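Karnholm abre oficina municipal de reparações no antigo armazém da lã

22 de julho de 2019

A câmara de Karnholm abriu ao público a oficina municipal de reparações, instalada no rés-do-chão do antigo armazém da lã, na margem norte do rio. O serviço aceita pequenos eletrodomésticos, candeeiros, bicicletas, rádios e computadores de moradores do concelho. A mão de obra é gratuita e as peças são cobradas ao preço de custo.

O edifício data de 1927 e estava fechado desde a saída da última empresa de fiação. A obra limitou-se ao piso térreo, onde foram refeitas a instalação elétrica e as casas de banho. Os dois andares superiores continuam sem uso e o telhado terá de ser intervencionado numa segunda fase, ainda sem calendário.

A proposta foi aprovada em abril, com os votos contra de dois vereadores que preferiam ver o dinheiro aplicado na recolha de resíduos. Irena Sobczak, vereadora do Ambiente, respondeu na altura que as duas despesas estão ligadas. "Uma torradeira que volta para a cozinha é uma torradeira que não temos de recolher, transportar e pagar para tratar", afirmou durante a sessão.

A gestão foi entregue à cooperativa Negussie, que mantém há vários anos um serviço semelhante em Plarkbridge. O contrato prevê atendimento em cinco tardes por semana e um relatório semestral com o número de objetos recebidos, reparados e encaminhados para reciclagem. A cooperativa fica obrigada a apagar ou devolver os dados de qualquer equipamento informático que não tenha arranjo.

Para deixar um objeto é preciso apresentar comprovativo de morada e preencher uma ficha no balcão. Cada agregado pode ter dois objetos em reparação ao mesmo tempo. O orçamento das peças é comunicado por telefone e o trabalho só avança depois de aceite. Quem não levantar o objeto no prazo de 31 dias perde o direito a ele, e a oficina pode vendê-lo ou aproveitar os componentes.

Ficam de fora os frigoríficos, as máquinas de lavar, os aparelhos a gás e os fornos de micro-ondas. A lista completa está afixada à entrada e foi distribuída com a fatura da água.

Rodica Onu, coordenadora da oficina, conta receber 300 objetos até ao fim do verão. O número baseia-se nas inscrições feitas antes da abertura, que incluem muitos aspiradores e varinhas mágicas. "Muita coisa chega com um fusível queimado ou um cabo partido junto à ficha. São arranjos de meia hora, mas as lojas deixaram de os fazer", disse.

A coordenadora admite que nem todas as marcas facilitam o trabalho. Alguns fabricantes não vendem peças avulsas e outros fecham as caixas com cola, o que obriga a partir o plástico para chegar ao interior. Nesses casos a oficina recusa a reparação e explica o motivo por escrito na ficha.

A associação de comerciantes do centro recebeu a notícia com reservas. Vichien Sombatkul, proprietário de uma loja de eletrodomésticos na rua principal, receia perder os poucos clientes que ainda lhe pedem arranjos. "Pago renda e pago ordenados. É difícil competir com mão de obra gratuita", disse. A câmara compromete-se a enviar para as lojas locais os pedidos que a oficina não aceita e a rever o regulamento ao fim de um ano.

Os computadores de secretária são um caso à parte. As escolas e as associações do concelho podem entregar as máquinas que já não usam, sem limite de unidades, para serem limpas, testadas e atribuídas a famílias que as peçam. A primeira entrega veio da escola secundária, com 85 computadores retirados das salas de informática.
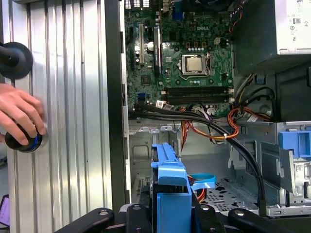
Interior de um computador de secretária, com o logótipo da Dell na placa verde.

Os pedidos são feitos nos serviços sociais da câmara e têm prioridade os agregados com filhos em idade escolar. Robel Kumsa, técnico responsável pela secção de informática, explica que a maior parte das máquinas antigas serve para escrever textos, consultar a internet e fazer trabalhos da escola, desde que se troque o disco e se acrescente memória. As que não têm recuperação são desmontadas para peças.

A oficina vai também organizar sessões abertas, ao fim da tarde, para quem queira aprender a fazer os arranjos mais simples. As primeiras serão dedicadas às bicicletas, com Brian Kariuki, mecânico em Plarkbridge, e tratam da afinação dos travões e da substituição de câmaras de ar. As inscrições são gratuitas, mas os participantes devem levar a própria bicicleta.

O acesso faz-se pela porta do cais, uma vez que a entrada principal do armazém permanece vedada. Há estacionamento para cargas e descargas em frente ao edifício, com um limite de 15 minutos, e a carreira que liga a estação ao bairro de Rurnon passou a ter paragem junto à ponte. O horário de funcionamento é das 14h00 às 19h00, de segunda a sexta-feira, com encerramento nos feriados municipais.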